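Visit Report: Safe Work Practice in Two-Arm Household Assembly
Irley Training and Test Facility
Report date: 2024-11-06
Prepared for the Working Group on Service Robot Practice by Anjani Mangundap

1. Purpose of the visit

The Working Group is revising its guidance note on robots that handle furniture and soft goods in home settings. The draft circulated in May drew a number of comments on floor preparation, cable routing and the point at which a person may step in. Members asked that these sections be checked against daily practice before the next reading. The Irley facility agreed to receive us for a full working session and to make its written procedures available.

Our host was Zhiqiang Cao, who is responsible for operating rules at the site. Two members of the Working Group attended. We signed the visitor register, received the safety briefing and were issued eye protection. The briefing was clear and took no more time than it needed to.

2. Rules in force at the site

Irley works from a house document known as the Lamby rules, after the room in which they were first tried. The rules are short and are posted at the entrance to each work area. The provisions most relevant to our draft are as follows.

The operator states the task aloud before the arms are enabled. Loose parts that are not needed for the current step may stay on the floor covering, provided they lie outside the path of both arms. Visitors remain 2 meters from the nearest arm whenever power is on. Arm speed near a person is limited to 500 millimeters per second, and the grip force on painted or plastic parts is held to 50 newtons unless the task sheet gives another value.

Mr. Cao noted that the grip limit was the subject of long discussion. A lower figure had been used earlier, but parts slipped and operators were tempted to reach in. The present value is reviewed each time a new type of gripper is introduced.

3. Handling of rigid parts

The first procedure we reviewed concerns items that do not stand upright during work. The rules ask the operator to choose a grip on an edge or rim where possible, to keep the second arm near enough to steady the piece, and to check the run of every cable before the item is turned.
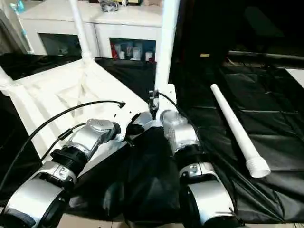
Gripper on the rim of a white stool lying on its side, with a loose white tube on the black mat.

We discussed cable routing at some length. Our draft says only that cables should be "suitably secured." Irley requires the operator to confirm that there is enough slack for the full planned motion and that no cable can be caught between the arm and the work piece. If either point is in doubt, the motion is not started. We consider this wording more useful than our own and recommend that it be adopted with small changes.

The site also asks that threaded parts be inspected before they are presented for fitting. A damaged thread is set aside and recorded - it is not forced, and the robot is not used to test it.

4. Handling of soft materials

Bags, sheets and covers receive a separate section in the Lamby rules. Fabric can hide small parts, and a fold may be caught together with something beneath it. Operators are told to lift slowly, to pause once the material is clear of the floor, and to look under it before moving sideways.

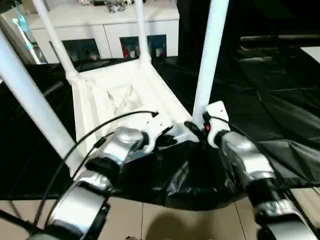

The same section deals with shared floor coverings. Where material to be handled lies over a covering of a similar color, the operator must confirm which layer has been gripped. Mr. Cao described this as the rule most often raised by new staff, and he intends to add a drawing to the posted sheet. Our draft has no equivalent provision.

5. Stepping in and restarting

A person may enter the work area only after the arms have been stopped and the operator has said so. Restart requires a second spoken confirmation. The Skamberg checklist, used for this purpose at Irley, fits on one card. Ms. Xu of the operations staff keeps the completed cards with the daily log, and we were permitted to read them. Entries were legible and signed, although the time of restart was missing in two cases.

6. Recommendations

The Working Group is invited to:
- replace the present cable clause with wording based on the Irley text;
- add a clause on confirming the gripped layer when soft materials overlap;
- require that the time of restart be recorded;
- leave the visitor distance unchanged pending comments from other sites.

The Working Group thanks Mr. Cao and his colleagues for their time and for open access to their records. Comments on this report should be sent to the author before the next reading of the draft.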